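Cable routing and first two-arm task on a shared bench

This page covers the second half of our two-arm build at the Sasaki workshop: running the gripper cables down the outside of the arms, setting the home poses, and getting both arms through a first job with a cloth and two cups. The first half (posts, brackets, power) was written up in September. If you have not mounted your arms yet, do that first and come back.

The steps assume two arms hanging in from the far side of the table, each with a two-finger gripper, and a computer running Trakilar. We use Trakilar because Renji Tsuji already had it working on the bench next to ours. Any controller that lets you record waypoints by hand will do the same job, but the menu names will be different.

What you need

Two arms with grippers, mounted and powered
Gripper cables, long enough to leave slack at every joint
Hook-and-loop straps, narrow
A plain cloth, one color, big enough to reach across the middle of the table
Two light plastic cups in different colors
Masking tape and a soft pencil
A second person for the first run

Step 1. Check the frame before you touch the arms

Push on each post at the top. If it moves, the bracket at the table edge is loose. Tighten it now. We skipped this once and spent an evening chasing an error in the left arm that was only a post leaning over by a small amount each time the arm stopped hard.

Check the tabletop too. Ours is one large brown surface with nothing screwed into it, so cups and cloth can slide anywhere. If yours has bolt heads sticking up, countersink them or cover them. Cloth will catch.

Step 2. Run the gripper cables

Keep the cable on the outside of the bend. On the inside it gets pinched the first time the elbow closes all the way. Start at the upper segment and work down, one strap per segment, and leave the strap loose enough that the cable can slide through it.

At the wrist, leave a loop. The wrist turns further than you expect when the software picks its own path, and a tight cable will pull out of the connector. Move the wrist by hand to both ends of its travel and watch the loop. It should open and close without going tight and without dropping low enough for the gripper fingers to catch it.

Bundle the rest of the cable and send it back toward the controller. We have a fair amount hanging below the front edge of the table as well, from other equipment on the same bench. It is ugly but it stays out of the reach of the arms.

Step 3. Set the home poses

In Trakilar, open the arm you want and put it in free-drive mode. Hold the arm before you release the brakes. Move it to a position well above the table, elbow out to its own side, gripper pointing down. Save that as home. Do the same with the other arm.

Name the arms from the robot's point of view and write the names on tape on each base. Seen from the front edge of the table, the robot's right arm is on your left. Chiyo Chiba and I got this wrong on the first day and recorded a full set of waypoints on the wrong arm.

Now send both arms home at the slowest speed, one after the other. Then send them together. Stop if the elbows come close to each other and move the home poses apart.

Step 4. Draw the no-go line

Put a strip of tape down the middle of the table from back to front. For the first runs, each arm stays on its own side of the tape. Set the same limit in the software under Zones. Two arms that never share a space cannot hit each other, and you will have enough to deal with already. Once the limit is saved in the software you can pull the tape up.

Step 5. Lay out the cloth

Fold the cloth into a long rectangle and lay it across the middle of the table. It does not have to be square to the edge. We run ours on a diagonal, which gives each arm one end to work over and makes them reach to different depths. Flatten it with your hand, but do not iron it or tape it down. Wrinkles are part of the job. If the task only works on a perfectly flat cloth it will fail the first time somebody else sets up the table.

Mark two corners on the tabletop with light pencil ticks so you can put the cloth back in the same place.

Step 6. Teach the cup positions

Stand one cup toward each end of the cloth. Ours are white and blue, so when we talk about a run we can say "white side" or "blue side" and skip the left and right problem.

Take one arm in free-drive and bring the open gripper down over its cup. Record three points: one well above the cup, one just above the rim, and one with the fingers low enough to grip. Then close the gripper slowly until the cup is held but not bent. Thin plastic flexes early. We started from the factory grip force and had to turn it down twice.

Repeat with the other arm and the other cup. Keep the fingertips slightly off the cloth at the lowest point. If they press down, they drag the fabric when the gripper closes, and the cup moves with it.

Run each side alone before you run them together. Go to the high point, go down, close, stop. Look at where the fingers are. Adjust the low point if you need to, then save and run it again.

The white side usually takes us less adjusting than the blue side, where the cup is near the end of the cloth and the gripper comes down partly past the edge of the fabric.
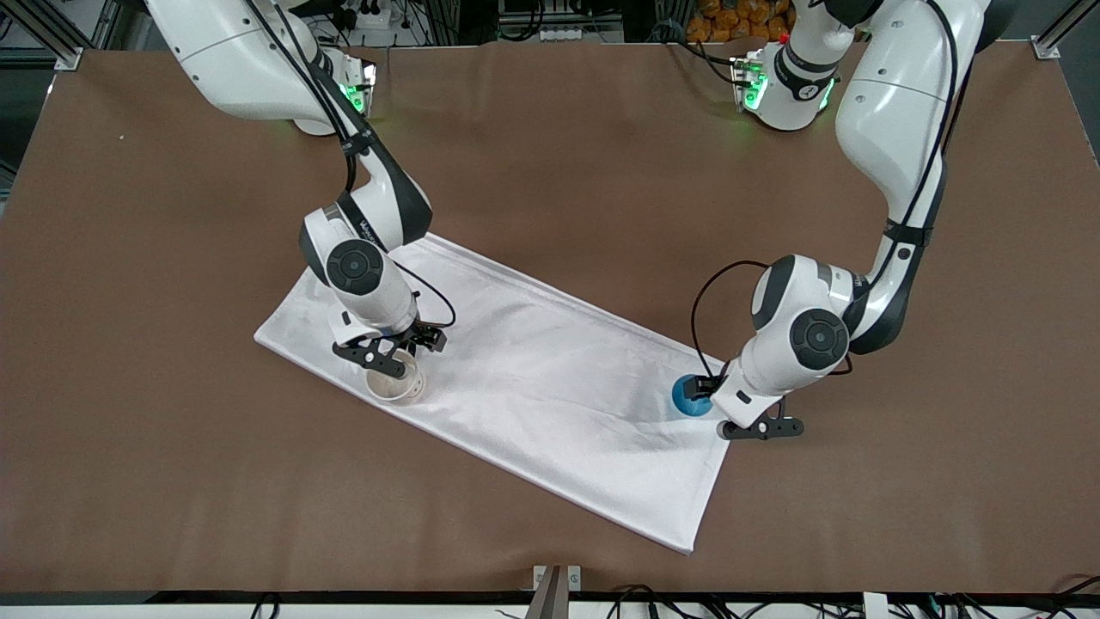 Step 7. Run both arms together

Put one person at the keyboard and one at the stop button. The person at the button does nothing else.

Start at the slowest speed. Let both arms go to their high points and wait there until they have both arrived. In Trakilar you do this with a Sync block between the high point and the descent. Without it the arms finish at different times and the cloth gets pulled from one end.

Have each gripper close, lift its cup a short way, put it back down and open. Send both arms home. If that works, do it again with the cloth picked up and laid out from scratch on the pencil marks.

Problems we had

The cup tips over when the gripper opens. The fingers are opening unevenly or the gripper is not quite vertical. Check the wrist angle at the low point first.

The cloth creeps toward one arm over several runs. The fingertips are touching on that side. Raise the low point a little.

The arm stops partway down with a force error. In our case it was the cable loop at the wrist, pulled tight. Go back to step 2 and give it more slack.

One gripper does not respond after a restart. Power the arms up first, wait for the lights, then start the software. Doing it the other way around works only part of the time on our setup.

Settings file

My zone limits and waypoints are in the Jaturico folder on the workshop drive, last changed 13th November. They will not match your table, but the order of the blocks will save you some time. Load the file with the arms powered off, look through the zones, and change the table height before anything else.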